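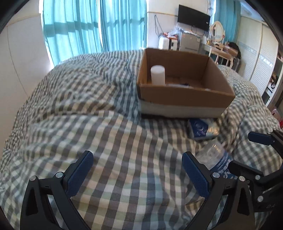
Ticket: upstairs radiator cold at the bottom, bangs at night
Opened by: Juniper Szabo
Property: Jareck House, flat 42
Status: open, then closed, then open again

The radiator in the back bedroom has been banging since the start of May, usually at ten past four in the morning, when no sane heating system has any business being awake. It stands close enough to the bed that I feel each bang through the mattress. The checked bedspread is rumpled from one side to the other, with a great hump of it across the middle, and that is about how a week of being woken by plumbing feels. The top of the radiator gets hot. The bottom stays stone cold. I have bled it twice and got a teaspoon of brown water for my trouble.

Reply from Clyde Hutchins, Van Dusen Heating
Thanks for getting in touch. Please check that the radiator is switched on.

Reply from Juniper Szabo
It is switched on. See "the top of the radiator gets hot", above.

Reply from Clyde Hutchins
Noted. Can you tell me whether the timer is set for four in the morning?

Reply from Juniper Szabo
The timer says 6.30. I then looked at the clock on the timer, which is two hours and twenty minutes fast. I have put it right and would like it recorded that I did so without a call-out fee.

Update, same evening
Status changed to closed by system. Reason given: customer resolved.

Reply from Juniper Szabo
Customer has not resolved. It now bangs at half past six, so I have gained an alarm clock. The bottom is still cold. Reopening.

Visit notes, Jericho Bañez
Banging is the pipe under the floorboards by the door. It runs through a notch in the joist with no room to move, so it knocks as it warms up. Lifted one board, eased the notch, put felt round the pipe. Ran heating from cold, no knock.
Radiator: sludge. Took it off and flushed it in the yard until it ran clear. Refitted, balanced, added inhibitor. Hot top to bottom after 20 minutes. The valve at the left end is stiff but not leaking. Left it alone.
Board is screwed down, not nailed, so next time is easier.

Reply from Juniper Szabo
Two quiet mornings so far. The radiator in the hall has started to tick. Is that a new ticket or the same one?

Reply from Clyde Hutchins
New ticket, please. Can you check that it is switched on?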